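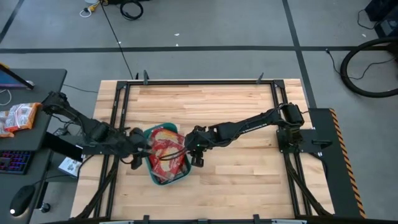
Cesta verde azulada con bolsas de aperitivo rojas, sobre el tablero de listones claros.

Galería: cestas y bolsas de aperitivo, serie de enero

Página de consulta sobre el reparto de bolsas de aperitivo en cestas de poca altura. Ordenación y textos de Adoración Nieto. Las referencias de cesta corresponden al catálogo interno de Grodusard.

Cesta
Rectangular, de plástico, poco profunda, con el borde en un tono más oscuro. En el catálogo figura como Jutby 156. Se coloca en el centro del tablero y no se desplaza durante el llenado.

Bolsas
Envase rojo con zonas impresas en blanco y crema. El material se arruga al apilarlo y el montón sobresale ligeramente del borde. Para apilar cestas, el contenido debe quedar por debajo de este.

Tablero
Madera clara en listones, dentro de un marco de perfil de aluminio negro sujeto con pinzas. Limpieza con paño seco al terminar cada tanda.

Mesa auxiliar
Superficie gris oscuro, a la izquierda. Bajo el monitor hay dos paquetes de aperitivo en rojo, blanco y naranja, el mayor encima. El teclado y el ratón quedan en el mismo lado.

Registro
Existencias de enero: más de 1000 bolsas, en 97 cestas. Las cestas con el borde deformado se anotan aparte y se devuelven al almacén Bolent.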